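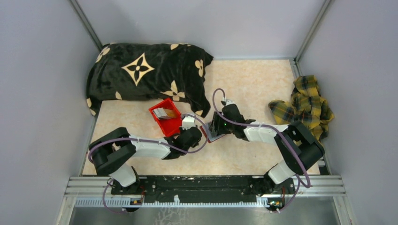 The two-arm cell at the Otov shared workshop, with a red box of flat items on the table between the arms.

A two-arm tabletop robot cell built by members of the Otov workshop went into regular use in March. The project, named Tarkinis, took 518 hours of bench time, and parts came to $1,298.

Both arms stand at the front edge of the table and reach inward. A black beam runs along the front between the mounting blocks, with a toothed rack below it and aluminum profiles at the corners. Each arm ends in a black gripper, with a small white module on the wrist. The cable to each wrist follows the forearm and is left slack at the gripper end – an earlier, tighter routing pulled a connector loose in testing.

Current work covers small flat items, which are to be picked up and placed in an open box. The group has logged 332 trials so far. Fabric is the next task on the list, and a plaid cloth and a black blanket with beige motifs are already on the table.

The control software is the group's own and runs on a single desktop computer. Sessions are limited to 20 minutes per member in the evening, starting at 6 p.m. Drawings and a parts list will be kept in the workshop's shared folder. A second cell, Flusau, is planned with a longer beam – work on its table has not started.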